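Kerslake fault set: desktop teardown cell, README

Read this before you train on anything. The set holds 300 episodes from the Vanari teardown cell, picked because something in them is wrong or is claimed to be wrong. The fault column was filled in by the cell software. I would not trust it without looking. 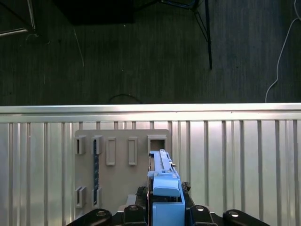

Grovwood, Sunday, February 6, 2022

What went wrong
The gripper reports "part held" from motor current alone. It reports the same thing when a finger is jammed against a fixture, a cable or the side of a case. In 60 episodes the log says the part was placed and the wrist video says otherwise. Storkell's release notes call this a "rare edge case." Sixty in 300 is not rare, even in a set picked for faults.

Worse, the force limit was reset to its default after each controller restart. The default is too high for work inside an open computer. We found out from a bent bracket, not from an alarm – there was no alarm.
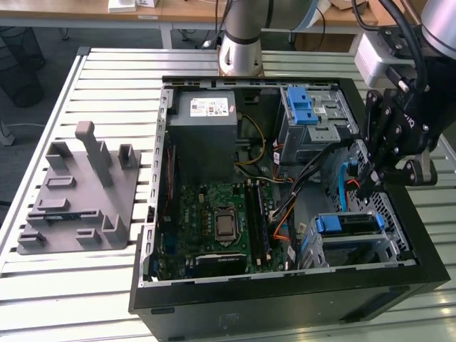

Side view: gripper over the drive area, fixture plate at left.

What is in the files
episodes/ – wrist and side video, joint states, motor current
labels_auto.csv – software labels, left as they came
labels_hand.csv – Corey Tautahi's labels, video only
restarts.txt – controller restarts, typed in by hand, gaps likely

Known problems
- Wrist and side clocks drift apart. Do not time a contact from one and a release from the other.
- "Success" in the automatic labels means the program reached its last line.
- The 3,000 episodes in the parent set have the same labeling bug and have not been rechecked.
- Version 3 of the controller is said to fix the reset. Benedek Halász has asked for the test results and has not received any.

Safety
Set the force limit by hand after every restart and read it back. Keep hands out of the case while the arm has power, including when the screen says idle.

Next recheck of the labels is planned for April.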